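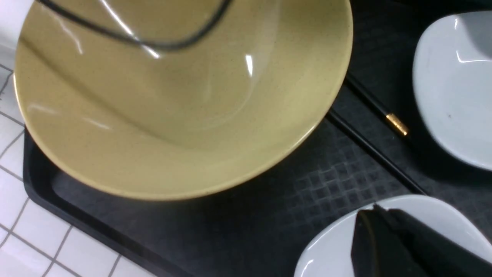
Speckled yellow bowl on the black tray, tile counter.

May, 9:40 am

Glaze notes for the wide bowl, Nunport clay, second version of the speckled yellow. Haiyan wanted something between mustard and olive and I think this is close enough to stop adjusting the color. Specks are small and spread out fine. The first version had them too big and they looked like dirt.

Surface came out between matte and satin. It still throws a hard white glare on the inside wall under the shop lights. Edivstead asked for "no shine" on the serving pieces, so I need to find out if they mean no shine at all or just not glossy. Haiyan will call them.

Firing was the usual schedule with a 17 minute hold at the top. Vaughn thinks the hold could go longer to even out the glaze toward the center. I don't want to change that and the glaze thickness in the same load, so thickness first.

Glaze mix: 3 coats, brushed, sieved twice before the first coat. Bucket is getting low. Label on the lid is wrong, still says Ferreira white. Fix this.

Tray: the black one with the little squares pressed into it. Good color against the yellow. My worry is the foot of the bowl on that pattern. If it drags or rattles when somebody carries it, we either sand the foot more or put a cloth down. Vaughn to carry it loaded across the shop and report.

To do
Weigh the bowl, I forgot again.
Rim check with a fingertip all the way round, then write it on the card.
2 more bowls from the same batch, thinner coat on one.
Ask Edivstead if the tray goes with the order or if they have their own.

Test tiles for the thinner coat are on the shelf by the sink, marked HZ on the back. Don't move them.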